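Specimen Reception: Revised Container and Racking Arrangements

Apr 25, 2026

The Garnavness laboratory has completed its review of how specimen containers are received, sorted and racked before testing. The revised arrangements apply to all samples delivered to the reception bench, including those sent from the Letholm collection rooms. Staff who handle containers at any point before analysis are asked to read this item in full.

The review was led by Zuzana Havlíček, Specimen Reception Manager, with assistance from Cengiz Türkmen of the Quality Office. It followed a run of queries in November concerning containers that had been placed in the wrong rack and subsequently had to be traced by hand. No results were lost, but the delays were considered avoidable.

Cap colour will continue to be used as the first point of sorting. Green-capped containers are reserved for liquid specimens. Cream-capped containers are reserved for solid and semi-solid specimens. Cap colour does not replace the request form, and a container must never be accepted on the colour of its cap alone. Where the cap and the form disagree, the container is to be set aside and the sending ward or clinic telephoned before anything further is done.

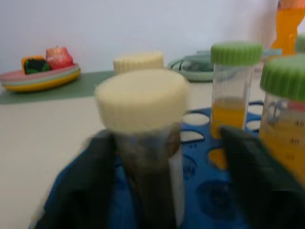 Containers are to stand upright at all times and caps are to be checked for a firm seal on arrival. A cap that turns freely should be tightened once and the matter noted in the reception log. A container that has leaked into its transport bag is not to be racked under any circumstances. It should be left in the bag, labelled and referred to the senior scientist on duty.

Liquid specimens must be checked against the graduation marks on the side of the container where these are provided. Volumes are to be read at eye level with the container resting on the bench. Darker or cloudy specimens should be recorded as received, without comment on the probable cause. Interpretation remains the responsibility of the reporting scientist.

Both types of container may share a rack while awaiting registration, provided that they are kept in separate rows. Once registered, they must be divided. Racks are to be wiped down at the end of each shift, with particular attention to the underside, and returned to the shelf beside Room 14. Cables and other loose items should be kept clear of the space where racks are set down.

The laboratory has purchased 800 replacement containers through Masson, and these will be issued once existing stock has been used. Collection rooms are asked not to order separately. Requests should be sent to Apolline Tessier in Stores, who will also accept the return of unopened packs.

Two briefing sessions will be held in Room 15 for reception staff and couriers. Attendance at one session is required, and Thongchai Suwannarat will keep the register. Staff on leave will be offered an individual briefing on their return.

The written procedure has been updated and the previous version withdrawn. Printed copies of the earlier document should be removed from noticeboards and bench folders. Enquiries about the new procedure may be directed to the Quality Office during business hours.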